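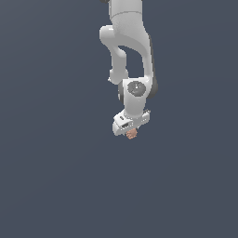 The Wogan 6 is a ceiling-mounted arm package from Clalau for small parts handling, sold complete with gripper, controller and mounting plate. Most buyers are short of floor space and plan the cell from the top down. With the base overhead and the gripper pointing down at the part, the area under the arm stays free for a conveyor or a cart. The arm finish is white, so oil and dust show up early and should be wiped off at each weekly check.

Planning your budget
The arm is usually a little over half of the total. Allow for the overhead frame, guarding, electrical work and operator training. Frames are quoted separately by our Trisitley shop after a site visit. Please have your ceiling height and a floor plan ready.

Lead time
Arm package: 30 working days from deposit
Overhead frame: 52 working days from signed drawings
Spare gripper fingers: 6 working days

Order the frame first if you need both on site together.

Deposit and returns
A $200 site visit fee is credited to your order. Opened controllers cannot be returned.

Skalturex software license is included for the first year and billed yearly after that.

Sales: Glenys Whitcombe
Site visits and frame quotes: Darcy Maihi

Page updated 4/7/19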